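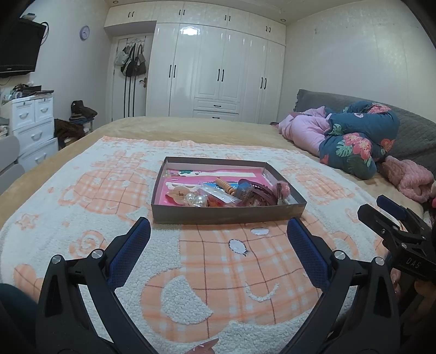 Page last changed: March, by Maricica Oprea

4. Recording the small-items tray

4.1 Before you start

I'm going to assume you've done section 3, so both of your grippers are paired and the Barbosa recorder shows two green rows. If one row is gray, go back and pair again. I've tried carrying on with a gray row and hoping it would wake up, and all I got was half a session.

You'll be working with a shallow tray of little things – hair clips, hair ties, beads, bits in clear bags. Put it somewhere you can reach with both hands without leaning. A bed is fine, and so is a sofa or a low table. We want homes to look like homes, so please don't tidy up for us! The Prinunau model has to cope with patterned blankets and full shelves sooner or later.

What you need:
– both grippers, charged past 50 percent
– the tray and its contents
– a second spot for items to land, within reach
– sleeves that stay put

Note: Soft surfaces let the tray slide. Press it down into the blanket a little before the first take, and if it still creeps, hold one wall with your left gripper while the right one picks.

4.2 Recording a take

1. Hold both grippers open over the tray, pads facing each other, and keep still for 3 seconds. The software uses this to line up the two hands, and I still forget it when I'm in a hurry.

2. Press Record in the app. You'll hear one beep.

3. Choose an item and go to it in a single smooth move. Don't hover and don't rehearse in the air. If you change your mind halfway, that's fine, just keep moving and finish on the new item.

4. Close the fingers until the item is held, then stop squeezing. Fluffy things fool everybody here. You sink into the pom-pom, it feels like a good grip, and then the clip swings around by its fur. Go a bit deeper and try to catch something firm.

5. Lift straight up, clear of the tray wall, and pause for one breath.

6. Set the item down on your second spot and open the fingers all the way. Half-open releases are the number one reason takes get thrown out.

7. Go on to the next item until the take timer reaches 65 seconds, then press Stop. If you're holding something when it runs out, put it down first. A few extra seconds won't hurt.

Caution: Keep your free fingers away from the linkage arms while you squeeze the handle. They pinch. Bogdan Ursu has the blood blister to prove it.

4.3 Using both hands

About half of your takes should use the two grippers together. Clear bags are the best excuse for this. Pinch the bag with one gripper, hold it steady, and take whatever is underneath or next to it with the other.

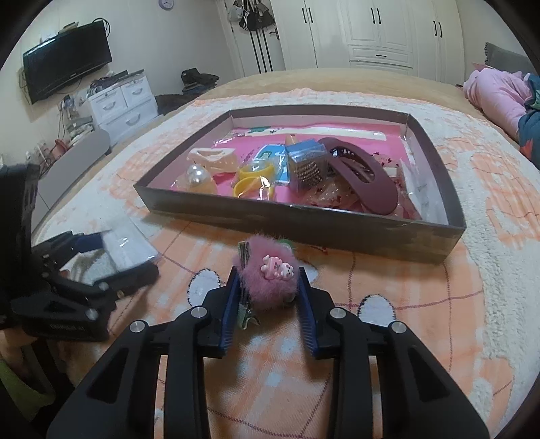 It'll feel clumsy for the first few takes, and that's all right. I'd rather have a slow take where each hand has a clear job than a quick one where they bump into each other. If they do bump, don't stop recording – back off, open both, and go again. Stela Mihăilă, who checks the takes, likes to keep a few of those recoveries because the model learns from them too.

Try swapping the jobs over between takes. I'm very right-handed, and my first batch had the left gripper doing nothing but holding bags. Dorin Dumitrescu sent it back with a one-word note: "Lefty?"

Note: Rest a gripper on its side when you need to put it down. Standing it on its fingertips wears the pads.

4.4 Between takes

Put everything back in the tray and shuffle it. Don't lay things out in rows, and don't put the easy ones on top. Turn a claw clip over, drop a bag across the middle, push something small into a corner. Then look at the pads. Fluff from the pom-poms sticks to them, and a strip of tape lifts it off.

If an item falls on the floor, leave it there until you've pressed Stop. Reaching down takes the cameras off the tray, and the rest of the take goes strange.

4.5 Naming and sending

The app names each take by itself. Add one tag, either "one hand" or "both hands", and leave the comment box empty unless something broke. Uploads go to the Brastard folder overnight if the phone is on its charger. When a take is stuck on "waiting" in the morning, open it and tap Send again. If that doesn't do it, write to Lertchai Chaiyaporn with the take name and he'll pull it through by hand.

Section 5 covers cleaning and changing the finger pads.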